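How Many Fingers Does a Robot Need?

Hi, I'm Igor Dvořáček, and I get to try out robot hands for a living! People who build robots call them grippers, and they come in all sorts of shapes. My workshop in Estdale has a whole drawer of them.

Try something first. Put a small toy on the table and pick it up with your finger and thumb. Easy! Now put your thumb away and use just one finger. You can't pick the toy up any more – but you can still push it, turn it and slide it right across the table.

That's the question I spent February on. I compared two robot hands. The Noken has two fingers that pinch. The Irkarik has only one, long and round like a fat crayon. Both got the same job: bring blocks of the same color together.

The Noken was great at lifting, but it needed room on both sides of a block. If another block stood too close, it bumped it. The Irkarik never lifted anything. It came down next to a block and gave it a nudge, and it could squeeze into much smaller gaps (I cheered, I admit it). The tricky bit was round blocks, which like to spin away when you push them off center!
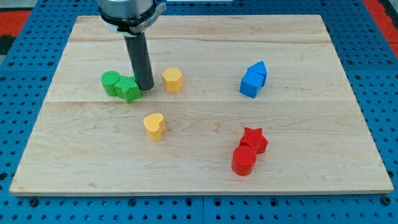
One finger at work. Green, blue and red are in pairs, and the two yellow blocks are still apart.

We did 112 tries with each hand. The pinching hand was faster on an empty board, and the pushing finger did better on a crowded one. So now I want to know what happens with 22 blocks. Which hand would you pick?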